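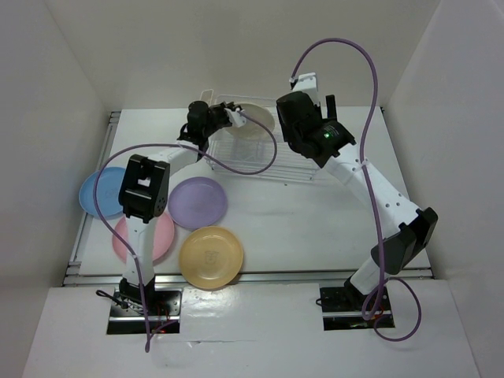

Fregar los platos en una lengua que no es la mía

Llevo cuatro años viviendo en español y todavía pienso que las palabras de la cocina son las más difíciles de todas. Las palabras del trabajo las aprendí rápido, porque se repiten en los correos. Las palabras del médico las busco antes de ir. Pero en la cocina alguien te habla de espaldas, con el grifo abierto, y te pide una cosa que en tu país se llama de otra manera o no existe.

Mi primera confusión fue con el verbo. En la escuela de idiomas de Okville, donde empecé a estudiar, nos enseñaron "lavar los platos". Cuando llegué a mi primer piso compartido, en la pared de la cocina había una hoja con los turnos y allí ponía "fregar". Yo conocía esa palabra solamente para el suelo. Durante mi primera semana de turno limpié el suelo de la cocina cada noche, con mucha seriedad, y los platos se quedaban en la pila. Mis compañeros creían que era una protesta. Al cuarto día me lo explicaron, y desde entonces digo "fregar" para los platos y "pasar la fregona" para el suelo, y me siento muy segura cuando lo digo.

Después vino el problema del sitio donde se ponen los platos mojados. Lo he oído llamar escurridor, escurreplatos, escurridera y también "la rejilla", y una vecina mayor le dice "el platero", que a mí me parece el nombre más bonito, aunque a algunos amigos de aquí les suena al burro del libro. En mi casa de ahora decimos escurreplatos. Es una palabra que me gusta porque no hay que adivinar nada, el objeto hace lo que dice el nombre, como el sacacorchos o el paraguas. Mi lengua no forma las palabras así y por eso las colecciono. Tengo una lista en la parte de atrás de una agenda vieja y en este momento hay 73: abrelatas, quitamanchas, cortaúñas, salvamanteles. También puse "aguafiestas", que es una persona, pero sigue la misma idea.

Quería escribir sobre esto desde enero, cuando se rompió nuestro lavavajillas (otra de la lista). Era un Drino que ya estaba en el piso cuando lo alquilamos y que hacía un ruido como de autobús subiendo una cuesta. El propietario dijo que iba a mandar a un técnico y el técnico dijo que la pieza ya no se fabrica. Hubo un periodo de llamadas. Luego el periodo de llamadas terminó sin ninguna decisión y nosotros seguimos comiendo, como es natural, de modo que empezamos a fregar a mano cada noche.

Al principio me molestó bastante. Volvía a casa a las ocho, cenábamos, y a las nueve y media tenía todavía delante las sartenes. Mi marido friega muy deprisa y deja el agua por todas partes. Yo friego muy despacio y gasto demasiado jabón. Discutimos sobre esto más de lo que me gustaría contar en un blog. Él opina que los vasos van primero, con el agua limpia. Mi madre lo hacía también de esta manera, y quizás por eso yo hago lo contrario.
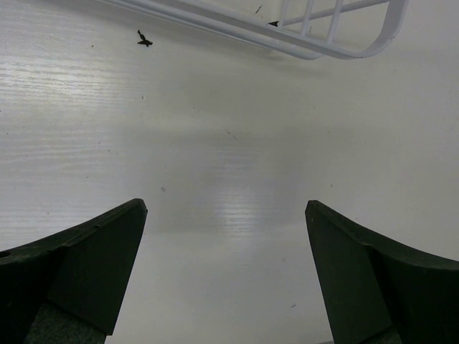
Con las semanas encontramos un orden que sirve para los dos. Uno friega y el otro seca y guarda, y el que seca elige lo que se escucha. Cuando me toca secar, pongo un programa de radio sobre refranes que emiten por la noche. No entiendo todo. Hay refranes que mi marido, que es de aquí, tampoco entiende, y entonces él para con el plato en la mano y los dos intentamos adivinar. El de ayer decía que "la olla de muchos, mal mexida y peor cocida", y yo no encontré "mexida" en mi diccionario. Él piensa que es una forma antigua. Si algún lector lo sabe seguro, por favor que me lo escriba en los comentarios.

Lo que noto es que mi español mejora mucho más en la pila que en las clases. En clase estoy sentada frente a una persona que me mira la boca y espera el final de la frase. Con las manos ocupadas hablo sin preparar tanto. Cometo los errores de siempre (sigo diciendo "la agua" cuando estoy cansada, y después me corrijo diciendo "el agua fría" y me parece que está mal igualmente), pero las frases salen más largas. He leído que a otras personas les pasa lo mismo cuando conducen o cuando pasean con alguien al lado. Yo no conduzco, así que no lo puedo comprobar.

Un poco sobre los platos mismos

Cuando nos mudamos aquí teníamos una vajilla blanca de Damach, un regalo de boda de mis tías. Era completa, con sopera y una fuente larga para pescado que nunca vio un pescado. En la mudanza se rompió una parte y otra parte se rompió después, de uno en uno, que es como se rompen las vajillas. Cada vez que faltaba un plato comprábamos otro en la tienda de Esposito, en la esquina del mercado, donde tienen cajas con piezas sueltas. Ahora no hay en el armario dos platos que hagan pareja.

A mí esto me daba vergüenza cuando venían invitados. En casa de mis padres los platos diferentes eran para el balcón y para los gatos. Una noche vinieron a cenar siete personas y puse la mesa con lo que había, pidiendo perdón a cada una. Una amiga me dijo que tenía que dejar de pedir perdón, que en español eso ya se hace poco y que además yo pronunciaba "perdón" como si hubiera atropellado a alguien. Me reí mucho, pero también me quedé pensando. En mi lengua se pide perdón para entrar en una habitación, para ofrecer más sopa y para irse. Aquí se dice "oye" y "toma" y "venga". Cuatro años y aún no sé decir "toma" sin sentir que estoy dando una orden.

El diminutivo es otra historia de cocina. "¿Me pasas el platito?" no significa siempre que el plato sea pequeño. Puede ser un plato grande y que la persona esté de buen humor, o que quiera pedirte un favor después. "Un vasito de agua" es un vaso normal. "Una cervecita" puede ser una tarde entera. Mi profesora de entonces nos daba una regla con terminaciones, y la regla estaba bien, pero no explicaba el humor de la persona. Yo aprendí a usarlo escuchando a mi suegra, que lo pone en todo menos en la cuchara de palo. A la cuchara de palo le tiene respeto.

Y luego está la sobremesa, que no tiene traducción en mi lengua y que para mí está unida a los platos sucios. Los primeros meses yo me levantaba a recoger en cuanto el último terminaba de comer, porque así me educaron. Me decían "deja eso, mujer, siéntate", y yo pensaba que era cortesía y seguía recogiendo. No era cortesía, querían de verdad que me sentara. Se tarda en creerlo. Ahora me quedo sentada con las migas delante y a veces me gusta tanto que los platos esperan hasta la mañana siguiente, lo cual mi madre no debe saber.

El propietario escribió la semana pasada para preguntar si queríamos un lavavajillas nuevo, con una subida del alquiler de 100 euros. Lo hablamos fregando, claro. Mi marido hizo las cuentas en voz alta con las manos llenas de espuma y le salía un resultado diferente cada vez. De momento hemos contestado que lo vamos a pensar. Yo he añadido al final del mensaje "perdone las molestias" y él me lo ha borrado antes de enviarlo.

Para la próxima entrada quiero copiar aquí la lista entera de palabras, por orden alfabético. Me faltan algunas de la letra P. Tengo parabrisas, paracaídas, pasatiempo, pisapapeles y pintalabios, y me dicen que "portavoz" también vale, aunque no la he apuntado todavía porque me parece de periódico y las mías son casi todas de cajón. Si tenéis más, mandádmelas, mejor si son de la cocina.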